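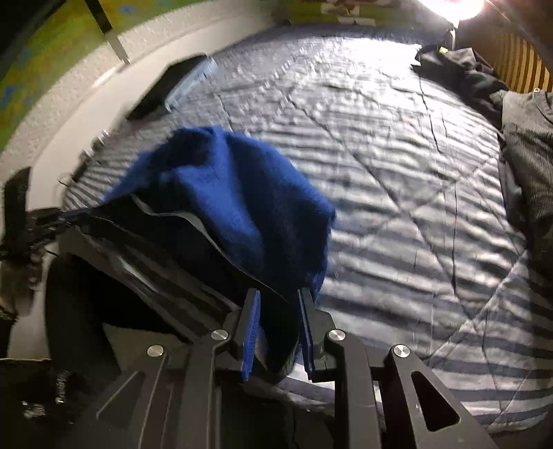 The hand-held gripper closing on blue fleece. Photo: Sheyla Usuga

Sheyla Usuga has strong feelings about finger pads. She has been comparing two hand-held grippers for Brandthorpe, the Lulix and the Ullero, and when we spoke she went straight to the fabrics.

"Fleece flatters everybody," she says, laughing. "It's fluffy, it bunches, you close the jaws anywhere near it and up it comes! So I love it for a first go with a new pad, but I don't give it many points."

What she gives points for is thin, smooth cloth lying flat. Her log runs to 751 grasps, each marked by fabric and by where on the garment the fingers went in. The smooth pads she started with did fine on thick hems and slid right off shirt fronts. Ridged pads changed that.

"The first time I got a single layer of cotton and left the layer under it alone, I yelled. I was so happy – it's such a small thing, and I'd been trying for days."

Both grippers use parallel linkages, so the fingers stay lined up as they close. The Ullero has the lighter squeeze. The Lulix opens wider, and she reaches for it whenever a job mixes clothes with something stiffer.

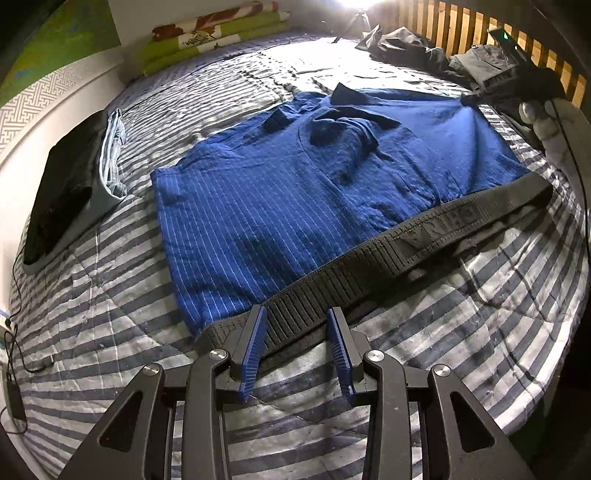

"A belt is a great test," she says. "A polo shirt wants a gentle pinch, and elastic wants you to really hold on. Going from one to the other with the same pads, you learn a lot about your own hand too. I squeeze way too hard when I'm tired."

She is just as keen on bedding as a work surface. A tabletop pushes back, while a mattress gives, and the fingertips sink in a little before they close. On her 27 hardest grasps, all flat collars and cuffs, that bit of give helped the Lulix and made almost no difference to the Ullero. She doesn't know why yet and is dying to find out.

Next up is the Sengar controller, which she hopes to have running by April. "I want to feed it my good grasps and my terrible ones," she says. "The terrible ones are more fun to watch."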